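### 3.2 Film samples and crease measurement

Blue translucent bags were collected from market stalls in Clarnulbridge and stored flat before testing. The set comprised 14 bags from a single supplier, Hulel. Strips were taken parallel and perpendicular to the direction of extrusion, avoiding the handles and the bottom seal. Thickness was read at both ends of each strip, and strips with visible pinholes were set aside.

Creasing was produced by hand crumpling, following the procedure of Pryor and Mudgway. Each bag was closed in the fist, released, and left to recover for 2 hours on an open bench. Recovery was incomplete in all cases. Folds that had formed early in the crumpling tended to persist, while shallow folds near the opening relaxed within minutes.

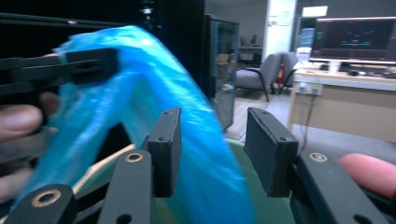
Journal of Thin Film Packaging 14 (2), p. 440

**Figure 3.** Crumpled blue plastic bag. White highlights follow the folds.

Light reflected from a sharp fold saturates easily and makes the crease look wider than it is. Widths were therefore taken only from strips lit at a low angle, with the bright core of each highlight masked out. The masking threshold was set once, on the Yilma reference film, and was not adjusted between bags. A total of 3346 crease segments remained after masking.

Segment lengths were skewed toward short values in both directions. Strips cut parallel to extrusion had longer segments and fewer junctions, in line with the results of Roy and Tejada for heavier film. The effect of storage temperature was not examined. Wunderlich reports a small shift for film kept in unheated rooms, but his samples were opaque and had been folded by machine, so the two sets cannot be compared directly.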